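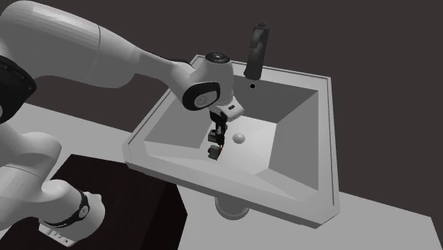
1. Introduction

This report covers the switch from a copper telephone line to a broadband voice line in a shared house in Belbridge. The copper service in the street is being withdrawn, and the tenants were offered a replacement by Birnlow, the existing supplier. The project set out to find whether call quality on the new line stays acceptable when the same broadband connection is carrying other traffic. Call charges were not studied.

2. Equipment

The old handset was kept and plugged into a Janssen adapter, which was wired to the router by a short network cable. The adapter turns speech into packets and sends them over the broadband line. The router was left on its factory settings for the first set of calls. For the second set, a rule was added so that packets from the adapter were sent ahead of everything else.

The far end of each call was a mobile phone in Ulevcombe, answered by Bülent Keskin, who also kept the listening notes. The phone stayed in the same room throughout, and its signal strength was noted before each call.

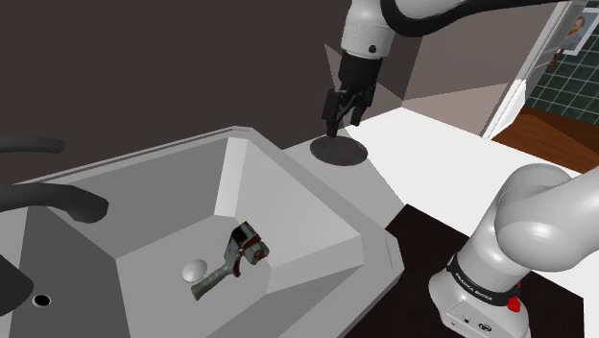 Figure 2. Arm and gripper beside the grey sink, simulated kitchen.

3. Method

A total of 28 calls were made in October, half with the router rule switched off and half with it on. Each call lasted 5 minutes. A prepared text was read aloud from the house, and the listener marked every missing word or clipped syllable on a printed copy. During each call a large file was uploaded from a laptop on the same network. Uploads were chosen because the upstream side of the connection is much slower than the downstream side, so speech leaving the house is affected first.

Calls were split between early afternoon and evening. The reader and the listener did not change places, so speech travelling towards the house was judged only by whether the reader could follow the listener's replies.

4. Results

With the rule off, speech broke up in most evening calls, and 6 calls were marked as unusable. The loss came in bursts of up to 2 seconds, usually just after the upload began. Afternoon calls were better but still contained clipped syllables.

With the rule on, no call was marked as unusable. A few words were lost in the evening calls. Echo was heard in both sets and did not change with the rule, which suggests that it came from the handset or the adapter.

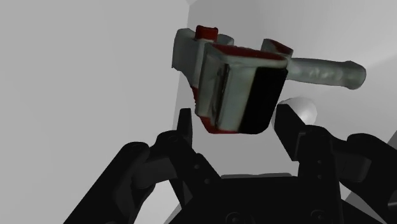

Figure 3. Handheld tool and open gripper fingers, simulated view.

5. Limitations

The listener knew which calls used the rule, and this may have affected the marking. Faults on the mobile side could not be separated from faults on the broadband side. Power cuts were not tested. The adapter and router both need mains power, so the line would fail in a cut unless a battery unit were fitted.

6. Further work

The calls should be repeated with a fixed line at the far end and a recording in place of the live reader. A second adapter would help to trace the echo.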